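Moving a sorting bench to a two-arm cell without losing the people who ran it

These steps cover handing a manual small-parts sorting station over to a two-arm robot cell. They follow the sequence used on the Moltinby line, where kits of turned parts were sorted by hand on both shifts. The controller there is a Sarex. Menu names differ on other units.

Step 1. Write down the manual job first. Spend a full shift with the current operators and log every decision they make, including the ones missing from the work instruction. At Moltinby the written procedure had no entry for parts with burrs. Operators had been setting them aside for years.

Step 2. Print the sorting sheet. Use plain white paper with black outlines, circles for round parts and rectangles for parts that lie lengthwise. Leave the outlines empty at the start of each run. Fold lines in the sheet are acceptable if the vision check passes.

Step 3. Run single parts at low speed. Have one arm pick while the other stays raised with its hand open. Keep the parts upright and far enough apart for the fingers to close on one without touching its neighbor.

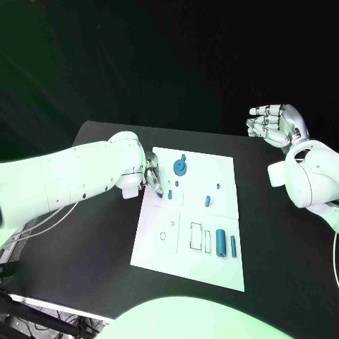

Phyllis Greenwood objected to this step when the draft went around. Her point was that slow trials tie up an operator who still has a quota to meet, and that the hours should be booked to the project before anyone is asked to stand there. The procedure now requires it. Open a separate time code and reduce the shift target for the length of the trial.

Step 4. Set the acceptance run. Use 1,000 picks with no more than 2 misplaced parts. Log dropped parts separately from misplaced ones, as the corrections differ.

Step 5. Reassign the work before go-live. The operator's job changes from placing parts to loading trays, clearing faults and checking finished kits. Allow 40 hours of training per person, on paid time. Post the new task list by the Tuesday before the switch.

Step 6. Keep the manual bench in place until the cell has completed 455 kits. Operators should be able to return to it without asking a supervisor.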